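Housekeeping Skills, Unit 5: Making the Bed
Handout for the Sunday group
Tutor: Yamila Escobar

Before we start, a word on what you have been told already. Most hotel manuals treat a made bed as a matter of science. The Kinov method, which some of you learnt in your last job, has 7 stages and a diagram for each. I have taught it and I have timed it, and I am not convinced that guests at Fondville ever noticed the difference. Use what follows and judge for yourselves.

1. Look at the room first

Manuals assume you can walk all the way round the bed. In a small bedroom you often can't. There may be shelves hard up against one side and a wardrobe on the other, and boxes pushed into whatever corner is left. Work out where you can stand before you unfold anything. Clothes come off the bed before the linen goes on. I have watched people make a bed round a jacket.

2. The cover

Centre it by the drop at each side, measured by eye. The Pereyra course book wants a ruler. I have yet to meet anyone who kept one on the trolley after the first week.

Pull from the corners, then smooth outwards from the middle. Soft creases are normal in plain grey bedding, and plain grey shows all of them — decide which ones matter. A long fold across the middle is worth another pull. Small ripples near the edge will be back as soon as somebody sits down.
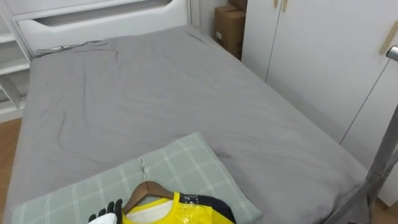
Grey bedding in both, with pillows in the second.

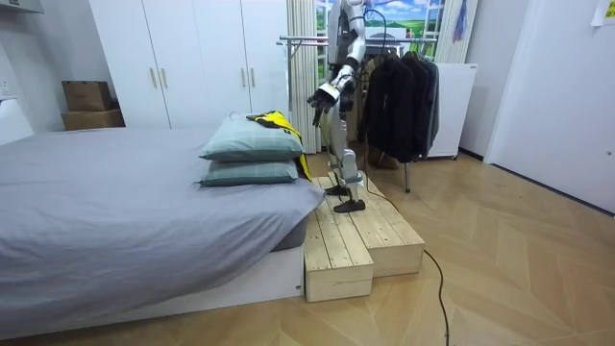

3. Pillows

Stack them or lay them side by side, as the house prefers. With a stack of two, set the upper one slightly back. The karate chop down the middle is a fashion and I don't mark for it.

Check behind the pillows as well as on top. Clothing gets tucked down there and is easily missed from the foot of the bed.

4. For discussion

Ernico claims its fitted covers "need no smoothing". What would you want to see before you believed that? Whose beds, and who did the looking?

Reading: course folder, sheet 636. Skip the part on scented sprays.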